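Bedding In New Brake Pads

New pads need a controlled set of stops before they deliver full friction. The process warms the resin in the compound and lays an even film of pad material on the rotor. Skipping it usually shows up later as squeal or a pulsing lever.

Clean the rotor with brake cleaner and a lint-free cloth. Keep fingers off both friction faces. If the old pads were contaminated, scrub the rotor with 400 grit paper - light circular strokes, both sides - then clean it again. Discard the cloth.

Check that the pistons are fully retracted and that the pads slide in without force. On Skover calipers the spring goes in together with the pads. Fit the retaining pin and its clip.

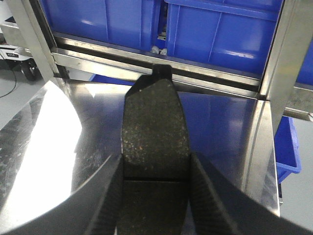

Find a flat, traffic-free stretch at least 200 meters long. Bring the bike to a moderate speed, then brake firmly to walking pace. Do not lock the wheel and do not come to a full stop. Release, roll, repeat until the bite stops increasing. Treat the front and rear brakes separately.

Let the rotors cool for 2 minutes before checking for rub. Recheck the caliper bolts after the first ride.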